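Notas para la charla — normas de uso de la celda, versión corta
(hablar despacio, que la otra vez me comí media parte)

Saludo. Gracias a Lourenço Moreira por el hueco. Llevo 20 min, preguntas al final.

Empezar por el procedimiento de Mendard. 95 páginas. ¿Quién lo ha leído entero? Esperar manos. Yo tampoco hasta noviembre.

Idea principal: norma que no cabe en la puerta de la celda, norma que no se cumple. La nuestra ahora son dos hojas. Contar cómo recortamos — Finbarr tachando con rotulador, tres tardes.

Lo que quedó:
— velocidad reducida siempre que haya alguien dentro del perímetro. Sin excepciones, ni "un segundito"
— quien entra lleva el mando de habilitación. Él, no el compañero
— parada de emergencia probada al empezar turno, y apuntada
— dedos de la pinza: revisar estrías y puntas antes de cada tanda. Si hay desgaste se cambia la pareja, nunca uno solo
— superficie de trabajo despejada salvo la pieza. Herramientas fuera, tazas tambien

Incidencia 3337. Contarla sin nombres. Cambio de dedos, programa antiguo cargado, apertura mal puesta. Nadie herido, una mesa rayada. La lección es el registro: el cambio estaba hecho pero no escrito.

Pasar a la mesa.

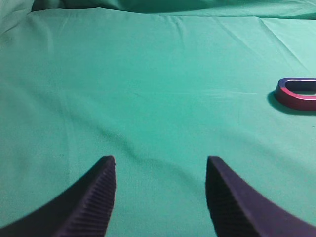 Grupo de Buenas Prácticas en Robótica — Corrigan

Pinza abierta, la pieza roja a la derecha sobre la tela verde. Parar en los dedos: las estrías van en las caras interiores, ahí es donde se mira. Tela: alisar antes de la tanda, los pliegues cuentan como defecto de preparación. Darragh no está de acuerdo, que lo discuta luego.

Si queda tiempo: comparar con la hoja de Suvau, mas estricta en accesos, floja en registro. Revisión de la nuestra, alrededor de 2 veces al año.

Preguntas. Plantillas las manda Malachy a quien las pida.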